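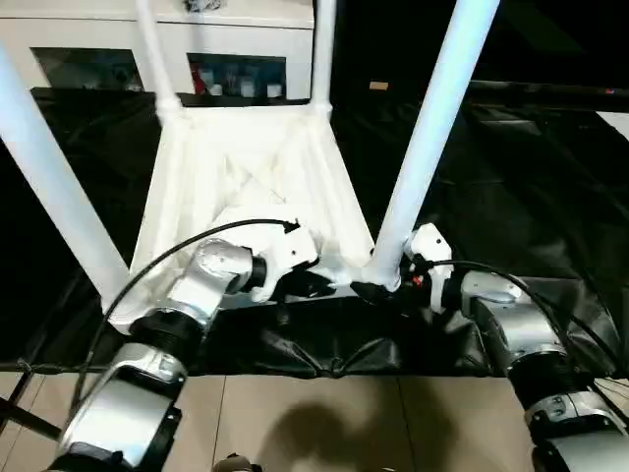 Small furniture projects always eat more of my weekend than I plan for, and this one was no different! I got the white plastic piece from a Skornanard seller for 9 dollars, and I've been itching to get it cleaned up before spring.

First job was putting down black plastic, because I've ruined one work surface already (never again). Then over it goes, legs in the air. I like starting with the underside and the leg joints, that's where all the grime hides, and if a leg is going to wobble I'd like to know early.
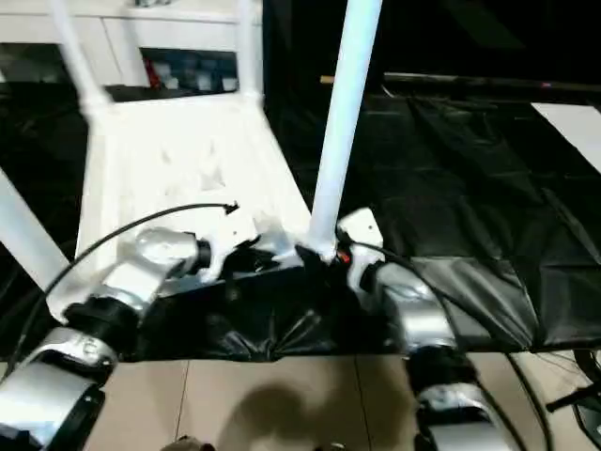

On the Pillon forum the advice was to leave bleach alone and go with baking soda paste on a damp rag, two rounds if the scuffs are stubborn. So baking soda it is. I'm still torn on paint, and my can of Pavine primer is nearly empty anyway.

Posted 27 Feb 2023

2 comments

patiogal59: Baking soda worked great on mine. Rinse it well though, it leaves a film.

dmk64: Please don't paint it! Mine peeled by summer.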